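Wine Help > Cellar and Storage > Old Bottles

Search this site: type a grape, maker or problem

Sediment in a ten-year-old red -- decant or leave it alone?

Raelene Dunstan
6 May 2024

I've got 2 bottles of the Kollham hillside red that my brother-in-law handed down to us when he moved, and I'd like to open one for a family dinner. They've been lying on their sides in the hall closet since January. I held one up to a lamp and there's a dark crust all down the lower side, plus some fine stuff that floats up when I tilt it. I've never had a bottle throw that much.

Do I decant it, and if so, how long before we eat? The guy at the Naylor store told me four hours. My neighbor says an old wine will be dead in the glass by then. I don't own a fancy decanter, only a water pitcher with a wide mouth.

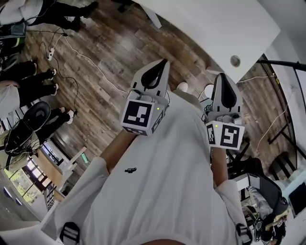

Tilda from Fargate wrote back that four hours is way too long for a red that age, and that she'd stand the bottle up two days ahead and pour it off right before the food hits the table. I like the sound of that, but would two days be enough for the fine stuff? It looks almost like smoke in there.

cellar_rat_462

Two days is okay, three is better if you've got the time. Stand it somewhere cool and don't move it again. When you pull the cork, keep the bottle upright and go slow, old corks love to crumble on you (a two-prong opener helps if you can borrow one). Then pour in one long steady go with a flashlight under the neck. When you see the smoky stuff creeping up toward the shoulder, stop. You'll lose maybe half a glass and that's fine!

Your pitcher will do. Rinse it with plain water first, no soap -- I ruined a really nice Imbridge that way and I'm still mad. Taste a little as soon as it's poured. If it smells good, drink it. If it's kind of closed up and stern, give it thirty minutes and try again.

porchpour

just drink it, sediment won't hurt you. coffee filter if it bugs you

Related topics
Cork broke off in the neck, now what?
How cold is too cold for a closet?
Does a half bottle age faster?
Cleaning red stains out of a decanter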